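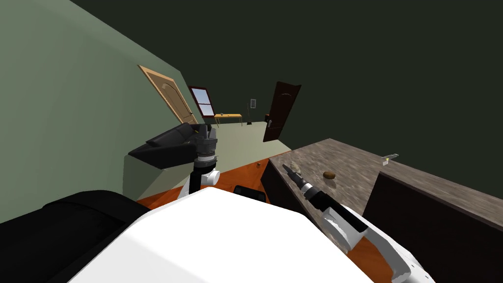 Thursday, continued from the morning page.

Pathak kitchen room, simulated batch. Inis finished scoring overnight and the queue was ready when I got in at 7:40. It went through 2,897 runs and sent 273 back for a person to look at. Last month we were still splitting every batch by hand between four of us, so this is the first one where most of the runs were never opened by anyone here.

Leire took the first part of the flagged pile, Ignacio the rest. I did spot checks on the passed ones, picked at random. Notes from those:

- Counter pickups in the stone-top layout are scored fairly. Where I disagreed with Inis it was on runs I would have passed and it failed, which I can live with.
- It is strict about the approach. If the arm stops at the edge of the counter for too long it calls a stall. Unai set that limit back when the arm moved faster. Asked him to raise it.
- It doesn't care about the object sliding as long as it ends up in the fingers. Remedios cares a lot. See below.

Remedios Vallejo came over from the Cokville building at 10. She runs the housekeeping shift there and Cokville is where the first real unit is meant to go, for clearing kitchen counters between guests. She sat with Leire and went through flagged runs for most of the morning. 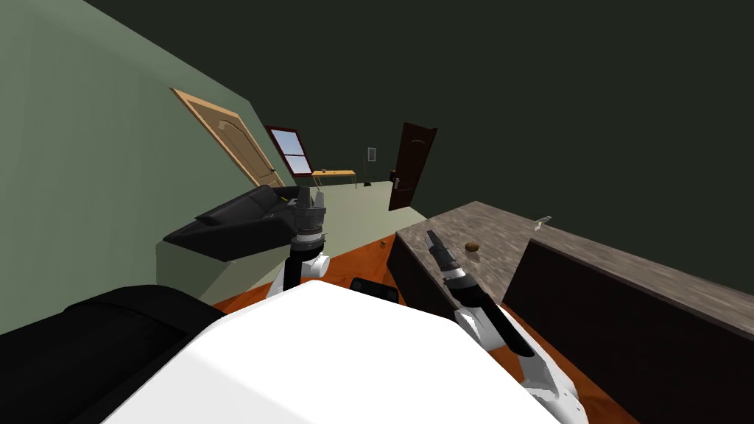 Her point, as close as I can write it: small round food is the thing that rolls off and ends up under a cabinet, and then somebody on her shift is on their knees with a flashlight. If the robot pushes a potato before it grips it, that is a failed run to her even if it gets the potato. We've been counting those as good. Leire is adding a slide distance to the score sheet. I don't know yet how many of the passed runs that knocks out. Could be a lot.

She also asked what her people do while the robot is at the counter. The plan on paper says one attendant covers two apartments instead of one. She doesn't think the walk between units was counted, and I checked and it wasn't. She says the attendant will stay in the doorway and watch it for the first few weeks whatever the plan says. Passed this to Maximiliano, who owns the staffing numbers. He wants to keep the two-apartment figure for now and revisit it after the trial. Remedios didn't agree and said so. Leaving it written here so we don't pretend it was settled.

On our side the change is smaller but it's there. Ignacio has spent most of the past year driving the arms by hand to make demonstration runs, and he's logged more than 1,000 of them. Since January he drives maybe one day a week and reviews the other days. He said at lunch that reviewing wears him out in a different way, every run in the queue is a bad one or an odd one, and there are no easy ones in between to rest on. I noticed the same on my spot checks and I only did an hour and a half. We agreed to try:

- no more than two hours of flagged review at a stretch
- mix some passed runs into the queue without marking them (also useful as a check on Inis)
- keep one driving day each for Leire and Ignacio, fixed, not the first thing to go when we're behind

Unai thinks the mixing will slow us down. Probably it will. He's setting it up anyway.

Afternoon. Went back through the wrist views, which we'd mostly been skipping. Inis scores from the head view and the joint log only. Leire found several flagged runs where the reason only made sense from the wrist.

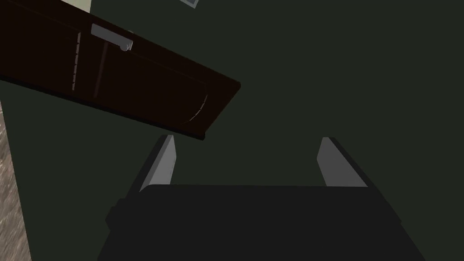
Wrist view, kitchen room. Fingers open, dark door behind.

Ignacio wants the wrist view up by default in the review window, next to the head view. Agreed. It needs a wider window, so the small monitors at the back desk won't do. Ploltex quoted us for two bigger ones before and I'll see if the quote still stands.

Other things:

- The tilt in the head view makes it hard to judge how near the fingers are to the counter. Remedios kept turning her head sideways. Add a leveled copy to the review window if it's cheap to do. Unai to look.
- Inis gives a reason code with each flag and three of us read code 4 three different ways. Leire is writing one line for each code in plain words. Remedios offered to read them and mark the ones that wouldn't make sense to her shift, as they'll be seeing the same codes on the real unit.
- Remedios asked who gets the call when it stops in the middle of a job at a weekend. We have no answer. Maximiliano has it.

Rescore with slide distance starts tonight at 6. I'm not touching the stall limit until that's back, otherwise we won't know which change did what.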